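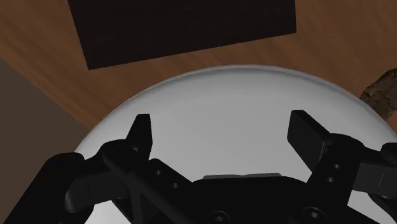
图2 仿真环境中的腕部视角：黑色平行夹爪张开，位于白色圆碗上方，碗后可见木质桌面与一块深褐色板。

分类：机器人与自动化 / 设备规划与采购

4 设备预算与采购次序

4.1 为什么先买仿真，后买硬件

写到这一节，我们想先请读者耐心一点，因为接下来要谈的事情在多数论文里只占一句话，甚至只在致谢里出现，可是对于一个规模不大的课题组来说，它几乎决定了后面所有实验能做到什么程度。我们说的是钱怎么花、先花在哪里、哪些东西可以晚一点再买。本课题立项时，Elif Naz Yurt 起草过一份很朴素的采购清单，上面列着机械臂、夹爪、腕部相机、工作台、计算节点和一批日常餐具，总共9项。清单本身没有什么问题，问题在于它默认所有东西要同时到货，而经费是分两期拨付的，第二期要等到12月才能到账。

于是我们坐下来重新讨论了几轮，最后决定把顺序倒过来：第一期经费集中用于计算节点和仿真软件的授权，夹爪与机械臂放到第二期。这样安排当然有代价，组里几位一直盼着动手装配的同事难免有些失落，我们也很理解这种心情。不过回过头来看，在仿真里把任务先摆一遍，对选型的帮助比原先预想的要大得多，许多本来要靠供应商演示才能弄明白的事，自己在屏幕前多看几遍就有了眉目。

图2所示的就是餐具任务中的一个时刻。夹爪的两指张得很开，指尖与碗的内壁同处一个画面，碗的大部分已经落在视野之外。单看这样一幅图，读者大概会和我们当初一样，先想到两个与采购直接相关的问题：夹爪的开口行程应该买多大的，以及腕部相机的镜头应该选多宽的。这两个参数在各家报价单上都会明显影响价格，而在没有真实样机的情况下，过去我们多半是凭经验往大里选，图个安心，也往往因此多花了钱。

4.2 开口行程

关于行程，我们最初倾向于 Dotbridge 的宽行程型号，理由说起来很简单，碗比杯子大，夹爪似乎也应该跟着大。Bláthnaid Corrigan 对此一直有保留意见。她认为，对碗、盘这一类敞口器皿，合理的抓法是夹住碗沿，一指在内、一指在外，这时真正需要的开口只与碗壁的厚度和定位误差有关，与碗口的直径关系不大。为了把这个分歧说清楚，我们在仿真里为两种行程各建了一个夹爪模型，用同一组物体摆放各运行2,000次抓取，比较的对象限于碗沿抓取这一种策略。

结果支持了她的看法。在碗沿抓取中，两种行程的成功率十分接近，差异小到不足以说服我们为宽行程多付一笔钱。宽行程真正有优势的地方，是从外侧整体夹持杯子和小罐，而这类动作在我们的任务表里所占比重不高。我们因此把标准行程写进了正式的采购需求，同时保留了更换指尖的余地：在询价时，请供应商把指尖垫作为可拆卸的备件单独报价。这一点看似琐碎，却很值得提醒后来的同行，指尖垫是消耗品，如果只能随整只夹爪一起更换，三年下来的维护费用会相当可观。

4.3 腕部相机与视野

相机的问题稍微复杂一些，也请允许我们多说几句。腕部视角的好处是离物体近，细节清楚；坏处也正在这里，夹爪自身会占去画面下方的一大片，物体一旦靠近，又很容易超出画面的边界。图2中碗的下缘和右缘都不可见，右侧碗沿后面还有一小块质地粗糙的褐色物体，只露出窄窄一条，单凭这一个视角很难判断它究竟是什么。对于只需要夹住碗沿的策略，这样的视野也许够用；可是如果任务还要求避开碗旁的其他物体，信息就显得不足了。

针对这一情况，我们考虑过两种方案。方案一是换用 Dristell 的广角镜头，把相机留在原来的位置；方案二是保留普通镜头，另外在工作台侧上方固定一台场景相机。Kenneth Tennant 负责核算两种方案的总价，他把支架、线缆、标定板和标定所需的人工都折算了进去。单看器件，方案一便宜；加上广角畸变校正所需的额外标定时间以后，两者的差距便缩小到总价的百分之二以内。考虑到场景相机今后还可以用于别的课题，我们最终选了方案二。这个决定带有本组自身的条件，台面上方恰好有现成的横梁可以借用，条件不同的实验室完全可能得出相反的结论。

4.4 预算分配与预留

2022-09-21提交的修订预算中，计算与仿真部分占了总额的近29%，其余大部分留给第二期的机械臂、夹爪和相机。Cillian Mulligan 曾建议把餐具和桌面道具的费用也提前到第一期，理由是这些东西便宜，早买早安心。我们采纳了其中一半：碗和杯子先买，好让仿真模型的尺寸有实物可以对照；工作台则仍然推迟，因为台面高度要等机械臂的底座型号确定之后才能定下来。Jekholm 的工作台交货并不慢，没有必要为它提前占用经费。

此外，我们为第二期保留了一笔不指定用途的机动经费。审批时这一笔最难解释，Eimear Ó Riain 为此写了一份附页，逐条说明仿真无法替我们回答的问题，包括指尖垫与釉面之间的真实摩擦、碗壁厚度的个体差异、线缆在腕部弯折后的寿命，等等。附页后来被 Ní Mhurchú 实验平台借去作了申请模板，我们很高兴它还能对别人有些用处。

4.5 局限

上述比较全部在仿真中完成，接触模型采用软件的默认参数，未与真实夹爪作过对照，因此成功率的绝对数值不宜直接引用，我们在选型时看重的也只是两种配置之间的相对差别。碗的模型只有一种外形，碗沿较薄，对于厚沿或带把手的器皿，标准行程是否依然够用，需要等第二期设备到位后再作检验。报价方面，各家供应商的折扣政策不同，文中的总价比较只适用于我们询价的那个时期。

分享 29　评论 2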